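Odds and Ends from the Junk Drawer Project

Okay, so the drawer project is finally getting its own gallery page! I started back in August with the big drawer by the back door at our place on Van Dusen, and I've been sorting my way through the house ever since. If you came over from the Gonivbridge swap page, hi, and yes, the jar lids are still up for grabs.

Quick background for anyone new. I had four drawers that I couldn't open without a wrestling match, plus a shoebox in the hall closet that had turned into a drawer with no cabinet around it. My sister-in-law asked for a pair of scissors one evening and I handed her a bag of takeout chopsticks, a dead calculator and a bike key before I got to them. That was the night I decided.

My way of doing it is pretty simple. I pull a few things out, put them on a table with nothing else near them, and look at them properly – you'd be amazed how different a thing seems once it's away from its pile. Some of it goes back in, some goes to the swap, and the leftovers go in a basket on the stairs until I'm sick of walking around it.

Flashlights were the first big category for me. They end up everywhere (glove box, nightstand, under the sink with the sponges) and I can never find one when the lights go out. My rule now is that they all live together, near the breaker panel, and the batteries live right next to them in an old Skirnine cookie tin. I've broken that rule twice already, but I'm getting better!
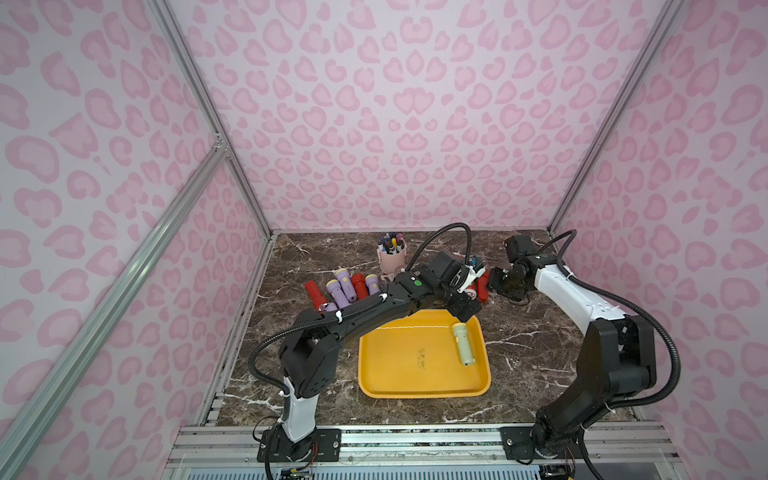
Red flashlight, with a little blue and white something for company. Brown marble with white veins, pink spots on the walls.

I'm very fond of a red flashlight, by the way. Black ones vanish in a dark closet, and a gray one I owned sat in plain sight on the garage shelf for a whole winter. Red I can spot, even half asleep and in my socks.

Small stuff is where I get stuck. A flashlight has an obvious home, but what do you do with the tiny bits that turn up beside it? I keep one shallow dish for those and empty it every other weekend. If I haven't missed a thing by then, out it goes. The dish came from the Jilunska sale and has a chip in the rim, so I don't mind what gets tossed in there – screws, pen caps, the odd button.

Still on my list: the batteries that may or may not be good, the drawer under the oven, and eight keys that don't fit a single lock in this house. I've tried them all, even on the shed. If you have a good system for mystery keys, please leave me a note on the swap page, and tell me if you want the lids!

Page updated October 2025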